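Trostley Table-Clearing Set, student data card

Maintained by the Nestanness robotics club, manipulation group
Contact: Izzati Wibisono (data), Hakim Lau (hardware)
Status: frozen for the spring course project; label fixes still accepted

Summary

The set holds 286 episodes recorded by club members with a hand-held gripper. It was collected for the second-year project, in which teams train a policy for simple table tasks and test it on the lab arm. Each episode is one person doing one short task with tableware on a covered table. Video, gripper opening and estimated hand pose are stored for every episode.

The first release had 200 episodes. The rest were added after Mirta Painemal rewrote the pose tracker and the old left-hand recordings were dropped. Results from the two releases should not be compared directly.

Hardware

The gripper is the club's second build, named Rotich in the repository. The two fingers are black, and a cylindrical part with a brass-colored ring at its top sits beside the left one. Both fingers are always in view of the camera, so the finger gap can be checked by eye against the logged value.

The left finger pad shows wear along its lower edge. Do not trim it between sessions. A trimmed pad changes the outline that the gap check uses, and the mask file has to be redrawn.
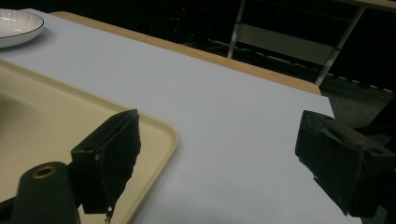 Table setup

1. Stretch the pale cover over the table. Leave the wood edge showing on the far side; the pose tracker uses it.
2. Put the cream tray on the left, with one rounded corner toward the middle of the table.
3. Put the rimmed plate beyond the tray. The cup goes on the plate for the tasks that need it.
4. Keep the middle of the table clear at the start of an episode.
5. Turn off the lights behind the table. Reflections from the far side caused most of the tracking failures in the first release.

Tray and plate positions are not measured. Small shifts between episodes are wanted, and the task sheet gives only the side of the table and the order of objects.
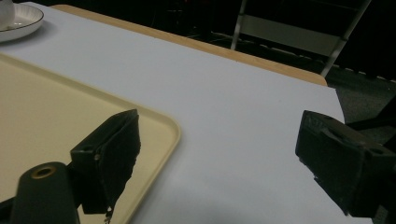
Cup position is stored as a text field with three values: on plate, on table, absent. The field is filled in by the operator before recording and is not corrected later from video. Where the cup falls partly outside the view, the operator's value is the only source. Syahrul Majimbun checked a sample of 41 episodes by hand and changed two entries; the rest of the set has not been checked.

Contents of an episode folder

video.mp4: color video from the gripper camera
pose.csv: time, position, rotation, tracker confidence
gap.csv: time, finger opening in millimeters
meta.json: operator code, task code, cup position, release number

Times in pose.csv and gap.csv start at the first video frame. In release one the gap log starts late. Use align.py to shift it, and do not resample before aligning.

The longest episode is 470 frames. The loader pads shorter ones by repeating the last pose. Set pad=False if your model handles variable length.

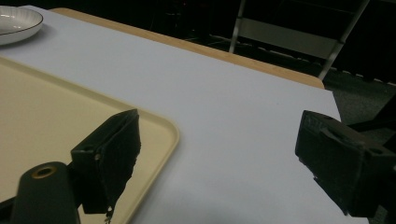
Known problems

Tracker confidence drops when the gripper is held low over the tray. Rows under the threshold are flagged but kept.

The plate is often at the edge of the view or outside it. Models that depend on seeing the whole plate do poorly, and two project teams lost time on this in April.

The background is dark in all episodes, with furniture faintly visible in it. Expect a drop in performance in a fully lit room. Faizal Hartono is testing brightness changes during training, and his branch is not merged.

One table and one cover were used throughout. The set says nothing about how a policy will do on other surfaces.

Use in the course

Teams may add their own episodes but must report results on the frozen split first. Put new episodes in extra/ with a new operator code. The Paltthorpe split file in the older handout is out of date; use the one in splits/.

Report label errors by opening an issue with the episode number and the frame where the error shows.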